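Looking after wooden tables, for people who would sooner not

Last updated April 2018

Most advice on wooden furniture is written by people who seem to have no children, no tea and no post. They want you to wax monthly with the grain, under a north light. I have a table, a cloth and about ten minutes before somebody puts a bicycle part on it, so these are the tips that have survived in our house.

Find out what you've got

Before you put anything on a table, work out what is already on it. Turn to a spot underneath, or the inside of a leg, and dab on a little methylated spirit with a cotton bud. If it goes tacky within a minute you have shellac, and should be gentle. If nothing happens it is probably varnish or lacquer, and you may be rather less gentle. If the spirit sinks straight in, the wood is oiled or bare and is thirsty for anything you spill on it, red wine first.

Our kitchen table came from a clearance shop in Basness and was sold to us as "oiled". It was varnished. I rubbed good oil into it for two years and wondered why my sleeves stuck.

Everyday cleaning

A cloth wrung out in warm water with a drop of washing-up liquid, then a dry cloth. That's it. The dry cloth is the part everyone leaves out. Spray polish gives a lovely shine for an afternoon and then collects every crumb and hair in the postcode. If you've inherited a table with years of the stuff on it, white spirit on a soft rag will lift it. Open a window and keep turning the rag over, or you are just giving the dirt a tour.

White rings

A white ring means moisture has got into the finish and no further, so cheer up. Try these in order, and stop when one works:

Leave it alone overnight. Some go by themselves.
A hairdryer on low, kept moving, a hand's width away.
An iron, no steam, over a folded cotton tea towel, a few seconds at a time. Check the iron is empty first. I didn't, and made a bigger ring.
A smear of petroleum jelly, left till morning and wiped off.

Mayonnaise is often recommended. It is jelly with ambitions, and the dog takes an interest.

Black rings

Black means the water has reached the wood, usually with some iron involved. You will need to take the finish off and use oxalic acid, which is sold as wood bleach. Gloves, goggles, and follow the tub to the letter. The alternative is a fruit bowl. We have a very nice fruit bowl.

Scratches

Rubbing a walnut over a fine scratch does work on mid-brown wood, after a fashion. It darkens the pale line and you get to eat a walnut (a different one). For anything you can catch with a fingernail, use a wax filling stick. Buy two shades and blend them, as the one that matches in the shop never matches at home. I use the Lamrani sticks from the ironmonger in Aller, who keeps them behind the counter as though they were cigarettes. Warm the stick in your hand, press it across the scratch, and scrape off the extra with an old plastic card. 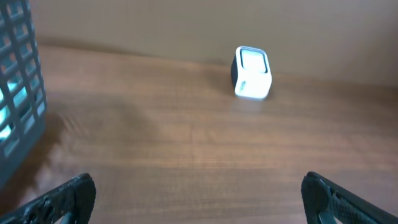
Small things left standing on a table do more harm over the years than dinner does. Anything with rubber feet can mark a varnished surface, slowly and for good, and the first you know of it is when you move house. Lift things once a week and put them down somewhere slightly different. Felt pads are cheap; a sheet of 21 lasted us until June, when they began turning up on socks. Press each one down hard for half a minute and leave it overnight before it has to bear any weight.

Lift, by the way. Don't slide. One grain of grit under a lamp base will write its name across the whole top.

Sun and radiators

Wood changes colour in daylight, and if you keep a runner down the middle all summer you will own a two-tone table by autumn. Move it about. Keep the table a good arm's length from a radiator too. Ours opened a crack you could post a bus ticket through, and closed it again when the heating went off.

What not to bother with

Lemon oil on varnish. Tea bags. Any cloth with the word "miracle" on the packet. I was also given a tub of Plendance reviving cream, which smelt wonderful and revived nothing, though it has done wonders for a squeaky drawer.

Rags with linseed oil on them can catch fire on their own if left in a heap. Lay them flat outside to dry before they go in the bin.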